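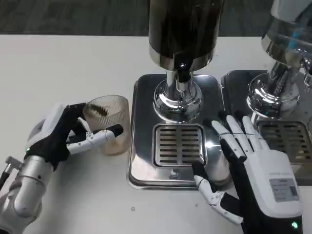 # Why Does a Drink Get Cold, and Why Does Ice Float in It?

Think of a warm afternoon. You fill a cup with lemonade, you drop in some ice, and you wait a little. Soon the lemonade is cold and the ice is smaller. Everybody has seen it many times, so it is easy to forget how strange it is. Where did the warmth go? Why did the ice stay on the top and not sink like a stone?

In this text we will look for the answers. You will also find two small experiments, which you can do in a kitchen. Ask a grown-up first if you may use the freezer.

## Everything is made of tiny pieces

Water is made of very, very small pieces. They are called **molecules** (you say it like this: MOL-uh-kyools). They are so small that you can't see them, not even with the microscope from school. One drop of water has more molecules in it than there are people on the whole Earth, by far.

The molecules are never still. In warm water they move fast and bump into one another. In cold water they move more slowly. When we say that something is warm, we are really talking about how much its molecules are moving.

I like to think of a school yard. At the long break all the children run and push. This is warm water. After lunch, when everybody is full and a bit sleepy, they walk slowly. This is cold water. The children are the same, only their speed is different.

## Warmth travels in one direction

Warmth likes to spread. When a warm thing touches a cold thing, the fast molecules bump into the slow ones and give them some of their speed. The warm thing becomes cooler, and the cold thing becomes warmer. By itself it always goes this way, from warm to cold.

Many people say: "Close the door, you let the cold in!" A scientist would say it differently: "Close the door, you let the warmth out!" You may say this to your family next winter. They will perhaps be annoyed.

The same happens in your lemonade. The ice does not send cold into the drink. The drink sends its warmth into the ice. The ice uses this warmth for melting, and the lemonade has less warmth left, so we feel it cold on the tongue.

## Melting needs a lot of warmth

Ice melts at 32 degrees Fahrenheit. In countries that measure with Celsius, it is 0 degrees.

In ice, the molecules hold on to one another in a fixed pattern. They can shake a little in their place, but they can't walk away. To melt the ice, you must break this pattern, and for this you need a lot of warmth. While the ice is melting, the warmth goes into breaking the pattern, and the ice itself does not get any warmer. It stays at 32 degrees until the last small bit is gone.

This is the reason why ice is so good for cooling a drink. A little very cold water would help too, but ice takes in much more warmth before it is finished.

## Why ice floats

Now comes the strangest part. Most things get smaller when they become solid. If you melt butter and let it become hard again, the hard butter takes less space than the melted butter. A piece of hard butter will sink in melted butter.

Water does the opposite. When it freezes, its molecules stand in a pattern of rings with six corners, and in the middle of each ring there is empty space. So the same water needs more room as ice than it needed as water. It has the same weight, but it is bigger. We say that ice is less **dense** than water.

A thing that is less dense than water floats on it. Ice is only a little less dense, and so most of the ice cube is under the water and only a small part looks out at the top. With an iceberg in the sea it is the same, and for this reason ships must keep a good distance. The part under the water can be wide and sharp, and the captain doesn't see it.

## The fish in Lake Modby

Maybe you think: good, ice floats, but why is it important? Let us go to a lake.

Lake Modby is close to the village of Bostholm, where I live. In January the wind comes over the fields and the lake gets a white lid of ice. Children from Bostholm come with skates, but only when the sign on the shore says that the ice is thick enough. Under their feet the fish swim slowly in the dark water, near the bottom, where it is a little warmer than at the top.

The ice protects them. It lies over the lake like a blanket, and the cold air can't touch the water under it. The lake loses its warmth much more slowly.

If ice would sink, the story would be sad. The first ice would go down to the bottom, then new water at the top would freeze and sink also, and a small lake could become ice from the bottom up. The fish would have no place to go. In February I often stand on the shore and think about the fish, and I am happy that ice floats.

## Experiment one: the full glass

You need:

- a glass
- water
- some ice cubes
- a plate

1. Put the glass on the plate.
2. Put the ice cubes in the glass.
3. Fill the glass with water up to the rim, as full as you can. The ice should look out a little over the top.
4. Before you wait, make a guess. Will the water run over when the ice melts?
5. Wait until all the ice is gone, and look at the plate.

If you filled the glass carefully and nobody bumped the table, the water from the ice does not run over. The ice was bigger than its water, but the extra part was standing up above the surface. When it melts, it shrinks, and it fits exactly in the place that it had under the water.

Perhaps there are some drops on the outside of the glass and also on the plate. They didn't come through the glass! They come from the air. More about this a bit later.

## Experiment two: the marked bottle

You need:

- a small plastic bottle, empty and clean (never use a glass one, it can break in the freezer)
- water
- a marker pen that does not wash off

1. Fill the bottle a little more than half with water.
2. Stand it on the table and draw a line where the water ends.
3. Leave the cap off, and stand the bottle straight in the freezer.
4. Take it out on the next day, and compare the ice with your line.

The ice will be higher than the line. Let it melt in the sink and look one more time. Where is the water now?

The same thing happens to water pipes in a cold winter. The water in the pipe freezes and needs more room, but the pipe can't grow. Sometimes it cracks. People in cold places wrap their pipes, or let the water out of them in the fall.

## Why is the cup wet on the outside?

In the air around us there is water too. It is a gas, and its name is **water vapor**. We can't see it. Warm air often has a lot of it.

When the air touches a cold cup, it becomes cool. Cool air can't keep so much vapor, and the part that is too much becomes small drops on the cup. This is called **condensation**. You find it also on the bathroom mirror after a warm shower, and on the grass early in the morning, where we call it dew.

## Words to remember

**Molecule:** a very small piece that a material is made of.

**Dense:** a dense thing has a lot of weight in a small space.

**Water vapor:** water in the form of a gas.

**Condensation:** when vapor cools and becomes drops.

## Questions to think about at home

- You have one big block of ice, and the same amount of ice in small crushed pieces. Which one cools your drink faster? Try it with two cups that are the same.
- A snowman is wearing a coat. Does he melt faster or slower? (Remember in which direction the warmth travels.)
- Does an ice cube float in cooking oil? Guess first, then ask if you may try it with a small cup.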